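Section 4: Teaching the arm to pick up the pan

Right, you've done the boring bits (power, network, emergency stop test) and the arm is sitting at its home position. I wrote this section for the Greenwood robotics club after Ryan Pearce and I lost most of a Tuesday to it, so please borrow our mistakes freely!

Before you start

Have the pan, the wire plate stand and the club laptop on the bench. The laptop needs the Drelik control program open, with the profile called "kitchen" loaded. If it says "default", stop and change it, or the fingers will close much too hard.

CAUTION: One person holds the stop button the whole time. That person doesn't type, film or eat crisps.

Steps

1. Set the speed slider to 100. It goes up to 800 and you will be tempted. Leave it.

2. Put the arm in hand-guide mode and move the gripper over the pan handle. Push from the wrist, never from the fingers or the little camera on the side.

3. Line the fingers up either side of the handle, fairly close to the pan end. Declan Naylor likes to grip further out, but ours sagged every time we tried it his way.

4. Press Close, wait for the click, then save the point as PAN_GRIP.

5. Lift straight up by 200 mm and save that as PAN_LIFT. Go up first and sideways second, always.

6. Tilt the wrist slowly until the rim faces the stand. Save it as PAN_TILT.

7. Play all three points back with your hands off the table.

Note: if the pan swings on playback, go back to step 4 and save the grip again. Fiddling with the later points won't help (we tried, at length).

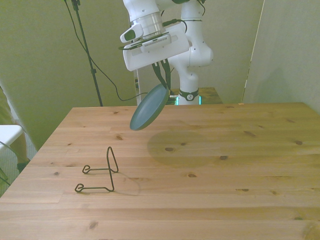 Section 4: 1,181 words with the appendix, 6 min read

With the pan up in the air at a tilt like this, check your cables before you do anything else. The one from the gripper wants enough slack for the wrist to turn, and it mustn't catch on the tripod stand.

Next comes lowering the pan towards the wire stand, and that has its own page, Section 5, written by Irina Lungu. Save your points under your own name before you close the program. Shirley Dobson clears the shared folder at the end of January.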